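2023-02-12
Midport workshop, bench notes
Coad, batch 102

Finally a hand wax I would put on anybody's thread! I've been grumbling about coad since July, when everything I'd made in the cool months turned to syrup and I spent a whole evening picking black gum out of an apron pocket. The winter problem is the other one. You pull a length of thread through, it squeaks, and the wax comes off in little flakes on your knee. Batch 102 does neither so far, and I want to get it down while I still remember what I did.

Recipe by weight: 12 parts rosin, 2 parts pine pitch, beeswax to feel, and a very small amount of tallow. I know "to feel" is no use to anyone reading this later, so the feel I mean is a drip in cold water that bends slowly between the fingers and then snaps if you hurry it. If it bends however fast you go, more rosin. If it shatters, more wax, and only then think about tallow. I went for the tallow first on the last few batches and I'm convinced that was my whole trouble.

The pitch is the Droltasano, the dark tin. It smells wonderful, like a boat shed. It also has a fair bit of grit in the bottom third, so strain it through an old stocking before it goes anywhere near the rosin. I forgot, strained the whole pot afterward, and lost more than I liked to the stocking.

Melted on the small hotplate in the double pan, lid within reach, nothing else on the go. Rosin first, all the way down, then pitch, then wax. Held it for 30 minutes on the lowest setting, which is longer than I've ever bothered before. The bubbles had gone by then and the surface had that flat black shine. Poured into the bucket of cold water, then pulled like taffy until it went from black to a sort of tobacco gold. I love this part. It goes from horrible to beautiful in the space of a few pulls, and your hands smell of it until the next day.

Rolled into balls, each one in a scrap of leather.
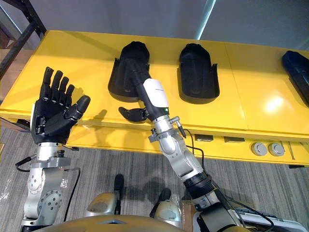
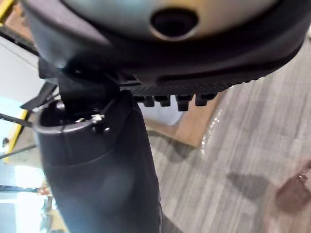 Reading time: 2 min

Thread tests. I used the Yazıcı linen, left twist, made up the way I always do: break each strand by rolling it down the thigh and tugging, stagger the ends so the taper is long, wax the tapers first and then the body. The new coad took on the first pass. On the old batch I was going back three times and still finding dry fuzz in the middle of the length. Twisted up, the cord stayed twisted when I let go of it, and that alone made me want to ring someone.

Bristles went on well too. Split, wrap, pierce, pull through, same as ever, but the wrap gripped without that awful slither halfway down. I broke one bristle and it was my own fault for being impatient with the awl.

Then the real test, a stretch of welt on the Lovard boot that has been sitting on its last looking at me. The insole on this one is dense and the holes are tight, so a thread that's shedding wax will show itself right away. Good firm pull on every stitch, a bit of warmth in the thread as it went through, and when I stopped to put the kettle on and came back, the stitches hadn't eased at all. I cut one out on purpose to look. The wax had filled the hole neatly and I had to dig the thread free with the point of the awl. Lovely stuff.

Bergþóra Vídalín tried a length on a heavier sole and thought it a touch sticky for fast work. She holds her thread closer to the hole than I do, so her fingers get more of it. Her suggestion is a harder ball for outsole stitching and this one for welts. Fair enough, and I'd like to see what one more part of rosin does. She also wants the balls smaller. Mine are the size of a plum and she says they're like waxing thread with a doorknob.

To sort out:

- strain the pitch FIRST
- weigh the beeswax next time, even if I then ignore the number
- leave one ball on the windowsill and one in the cold cupboard, labeled
- more linen from Yazıcı, the unbleached if they have it
- clean the double pan while it's still warm (it's not warm anymore, so that's tomorrow's job with a scraper)

Left boot is welted as far as the ball of the foot. Starting again from there.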